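3.2 Packing of mixed household items

The packing task took place at a dining table with a pale, marble-patterned top. The container was an open box with a red exterior and a white interior, set on the table without its contents sorted beforehand. Items were chosen to differ in stiffness and outline, and the set mixed snack packaging with small toys. Each household in the Winden series completed 11 packing rounds, and item positions on the table were not fixed between rounds.

Opened packets were kept in the set. A packet that has been torn along its top edge wrinkles and folds when gripped, and its outline can no longer be taken from the printed panel. Where the nutrition table remained legible it was used to identify the product type; the packet in Figure 4(a) lists 14.7 g of protein and 552 mg of sodium per 100 g.

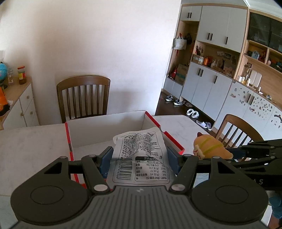
3.3 Placement order and fit

Soft toys were treated as a separate class. The tan toy with the yellow-green band is rounded and bulges at its lower end, so its footprint in the box depends on whether it is laid on its side or set upright. Following the Rodov scheme, the coders recorded orientation at release and any overlap with items already on the box floor. Flat packets were scored as overlapping only if more than 30 mm of their length was covered.

Of the 156 placements coded, three were excluded for unclear release points. Long items set on a diagonal were coded by the corner nearest their lower end. Wrappers tucked against the back wall were coded as filled space, including those partly hidden by a later item. Colour was noted for identification only and did not enter the fit score.

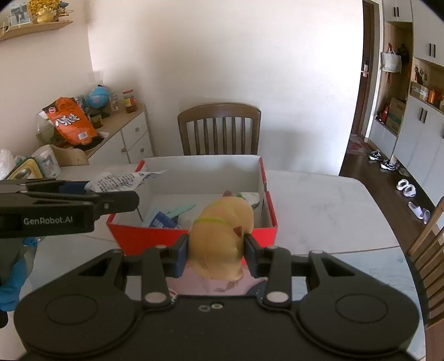
Figure 4(b). Soft toy held above the near edge of the box, with a crumpled white packet at the left rim and other items inside.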